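Usmont Opens the Cable Drawer: New Sorting Bench Gives Old Cords a Second Life

September 2019
By Anika Thibodeaux

USMONT – Anyone who has ever opened a kitchen drawer looking for a phone charger and come up with a fistful of knotted black cord will be glad to hear that the Prostden Repair Room is opening its new cable bench to the public this month, with free sorting sessions for households, clubs and small offices all over town.

The bench grew out of a collection the Repair Room held in March, when neighbors were invited to drop off the cords they could no longer match to anything they owned. We had hoped for a boxful or two. By the end of the drive, 141 households had stopped by, many of them with shopping bags, a few with old suitcases, and one very cheerful family with a baby bathtub filled to the rim. We are still grateful to every one of them, and we are still working our way through it!

"People apologize when they hand over the bag, and I always tell them there's no need," said Ctibor Machala, who runs the bench. "A cord is a perfectly good thing, and most of these were put away by somebody who meant to use them again. Once you have it untangled and you know what the ends are, it's a pleasant job finding it a home."

Visitors are welcome to bring whatever they have, in whatever state it happens to be. Power cords, charging cables, audio leads, headphone extensions and the long gray network cables that seem to come with every house move are all fine. Cords with bare wire showing should be bagged separately, please, and handed over at the desk. Each session lasts two hours, and the room seats 13 people comfortably, so it's a good idea to sign up ahead of time if you are coming as a group.

The method is called Zillcombe, after the street where Ctibor had his first workshop, and it is an easygoing one. You begin with the loose ends, following one of them back into the bundle and opening the loops wide as you go. Pulling only tightens things, as most of us have learned the hard way. When a cord comes free it is wound into a soft coil, fastened with a tie and tagged with the kind of plug it has at each end.
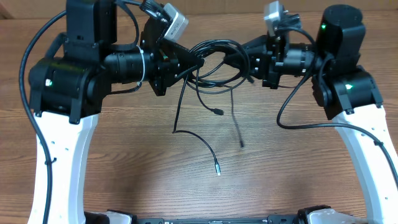

Tagged cords then go into the lending drawers along the back wall, where anybody in Usmont can come and take what they need at no charge. Those that can't be used again are set aside for metal recovery with Kowalczyk, the family scrap business on the east side of town, which has kindly agreed to collect from us three times a year.

Children are very welcome with a grown-up, and there will be coffee, tea and usually somebody's baking. To reserve a seat or ask about a particular kind of cord, stop in at the Prostden Repair Room during opening hours or leave a note in the box by the door with your name and phone number.

Recent news
Lamp rewiring evenings return to the Repair Room
Wanted: spare jars and small drawers
Kowalczyk adds a drop-off point for old kettles
How to wind an extension cord so it stays wound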